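The tin on the round table
Britt-Marie Forsberg sorts out a lifetime of beads, one knot at a time
3/4/18
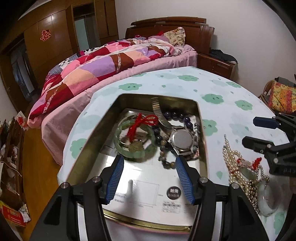

The tin, with the pearls beside it on the cloth.

Britt-Marie Forsberg keeps her jewellery in the bedroom, and so that is where she sorts it. There is a round table near the foot of the bed with a blue cloth on it, and on the morning we spoke she had cleared everything else off.

"You want a cloth," she said. "Beads on bare wood go straight onto the floor and then under the wardrobe. I've had that wardrobe out from the wall twice."

Forsberg is 71 and has lived in the same house in Ellery for most of her adult life. She worked in the office at Odari, the drapery wholesaler, until it closed, and for 19 years after that she ran a mending and restringing service from home. She gave up the paid work last August. What she has left is her own collection, which she never got to while she was doing everyone else's.

"It was in drawers, it was in coat pockets. Some of it was in the kitchen," she said. "I put it all in a pillowcase and thought, well, that's the winter taken care of."

The sorting is simple. Anything she will wear or pass on in its present state goes in the tin. Anything tangled stays on the cloth until it is untangled. Anything broken goes in an envelope with the date and the fault written on it.

The tin had a jade bangle in it, with a red knotted string threaded through, and a small gold coin pendant sitting on top. Beside them was a wristwatch on an expanding silver band, wrapped in a bracelet of dark blue and brown beads.

I asked whether the bracelet was meant to be wrapped around the watch.

"No, and it'll have to come off," she said. "Those expanding bands pinch. They'll pick up a thread or an arm hair or anything you put near them. Put the watch in by itself, in a bit of cotton. I know that and I still did it."

The watch was her husband's. He bought it second-hand in Woltitz before they were married, and it has been repaired three times. She doesn't wear it. One of her grandsons has asked for it, and it will go to him when he finishes school.

The bangle was a present from her daughter-in-law's mother, who chose it on a visit and carried it home in her hand luggage. Forsberg said she was nervous of it for years.

"I thought I'd knock it on the sink. Then I watched her do the dishes with hers on, and she knocked it on the sink, and it was fine. So I stopped worrying so much. I don't garden in it."

She does keep bangles away from each other when she can. A second one was still out on the table, in among the pearls, and she said it would be getting its own bag.

The red string she has left alone. It has been suggested to her that she should replace it, as the colour will go eventually, but the knot was tied by the woman who gave her the bangle and she doesn't want to undo it. "I could tie one that looked the same. It wouldn't be the same knot."

Most of the morning was going to the necklaces. They were in one heap to the right of the tin, cream and gold beads together, with a jade pendant somewhere in the middle and a little red tassel sort of thing that she couldn't place. She thought it might have come off a purse.

Her method is to leave the ends until later. She loosens the middle of the heap with two fingers, lifting and letting it drop, until one strand starts to slide. Then she follows that strand only. If it stops sliding she puts it down and picks another.

"People pull," she said. "They get hold of a clasp and they pull, and every knot in there gets smaller. Then they'd bring it to me in a sandwich bag and say it was like that when they found it."

For a tight knot in thread she uses a blunt tapestry needle. For chain she uses two pins and a drop of baby oil on a saucer. She won't use oil near pearls, real or otherwise, and she won't soak them. A barely damp cloth, then a dry one, then flat on a towel overnight.

She kept a ledger through her working years. The last full year shows 253 jobs, and the whole book comes to 3,116. Most were restringing, and most of those were pearls or pearl-type beads that had gone slack. She charged by the length and did children's bracelets for nothing.

The ledger now belongs to Mawuli Sarpong, who took over her customers and works out of a shop on Janley Street. He trained with her two afternoons a week before she stopped. I rang him later in the day to ask what he had picked up from her.

"Knot between every bead," Sarpong said. "It's slow, and a lot of places skip it on cheaper strands. She wouldn't skip it. If the thread goes, you lose one bead and you can find one bead."

He also said she had been strict about light. She would not start a restringing after four in the afternoon in winter, whatever the customer wanted.

Forsberg still goes in when he has something awkward. In autumn it was a beaded evening bag with a split seam, 600 glass beads by the owner's own reckoning, and the two of them had it between them for nine days.

Her own jobs can wait, she said. She had set herself the tangle for that day and perhaps the next. After that come the envelopes, which she keeps in a shoebox and has not been looking forward to. Several have clasps in them that she can't match to anything.

She has told the family that whatever is in the tin by Christmas can be chosen from, oldest grandchild first. The bangle with the red string is not included.

"That one stays on me," she said, and went back to the pearls.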